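Magazine > Features > Media and Law

Filed under: Blogging, Courts, Science

The lawsuit that outlived the blog network

Last updated January 3, 2021

Subira Mbwambo still has the letter. It arrived in February, nine years ago, at the apartment where she wrote a weekly column on soil chemistry for a blog network called Lemma. A supplement company named Plokeck wanted a post taken down. It also wanted an apology and the names of everyone who had commented.

The post was 36 lines long. It said the company's root powder had been tested on too few people for too short a time, and it linked to the company's own report.

"I thought somebody at Lemma would handle it," Mbwambo says. "They had an address for legal questions. I wrote to it and the message bounced."

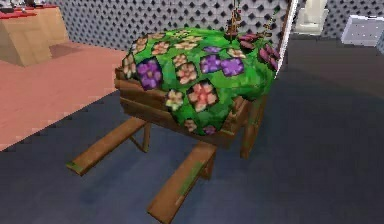
A wooden flower cart with purple, pink and magenta blossoms.

Lemma had been started by Hamish Morrison, a former textbook editor, who signed up 54 bloggers in its first year. Writers were paid by page views and kept their copyright. The contract had one paragraph on legal claims, and it put the cost on the writer.

Morrison does not dispute this. He says the contract was copied from a recipe site and that he never had it reviewed. "It was a bad contract," he says. "We were spending what we had on servers."

Plokeck sued in the spring. Mbwambo's first lawyer wanted a retainer she couldn't pay. Her second, Gebremedhin Beyene, took the case for a reduced fee after reading the post twice in his office. He filed to dismiss, and the hearing was moved three times.

By then other writers were leaving. Oskari Lindqvist, who blogged about bird migration, took down about 100 of his own posts in one night. None of them mentioned Plokeck. He has put most of them back, on a site he pays for himself. 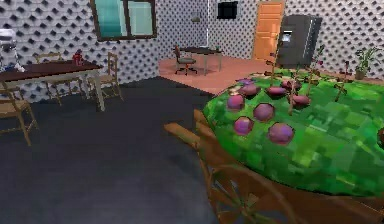

Round purple vegetables on the green top of a wooden planter cart.

The case was dismissed without a trial. The judge wrote that a reader could follow the link and check the claim, and that the company had not pointed to a false sentence. Plokeck had 90 days to appeal and let them pass. Mbwambo was left with Beyene's bill, which she finished paying two years later.

Lemma was sold to Istham, an advertising firm, and its archive went offline soon after. Yeshi Moges, a librarian who had followed several of the blogs, saved what she could to a public archive called Skendadar. The comments are mostly gone.

Mbwambo's post is there, with its link. She writes a newsletter now and carries her own insurance.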